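Grisness women at Clirnton, Sunday game

kbarua
Final was 33-19 at the half and we never got closer than nine. Anoma Dewan had four fouls before the third quarter started. Why was she still on the floor?

Joni Eskola
Who else do you put in? Bonsu is out until February and the bench is two freshmen.
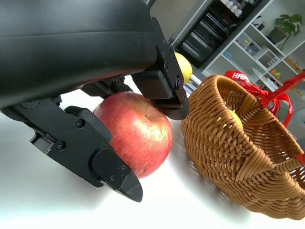
Re: Attendance

gloria_m
They announced 466. Last year's home game against Bokitport drew 975. Moving tipoff to noon was a mistake.

kbarua
Disagree. Noon is fine for people who drive in. The schedule is the problem, three road games in eight days.

gloria_m
Road games don't keep people out of our gym.

Snacks for the bus trip are on me this time, apples again unless someone objects.
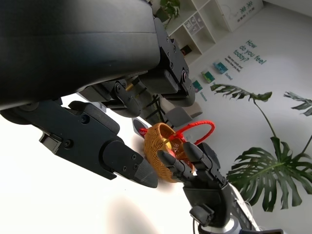
Wicker basket with the red handle

osonmez
No objection. Back to Dewan, I'd have sat her with three. She fouled out with six minutes left and they ran the same pick and roll until the end.

Joni Eskola
Fair. I still think they lose by more without her.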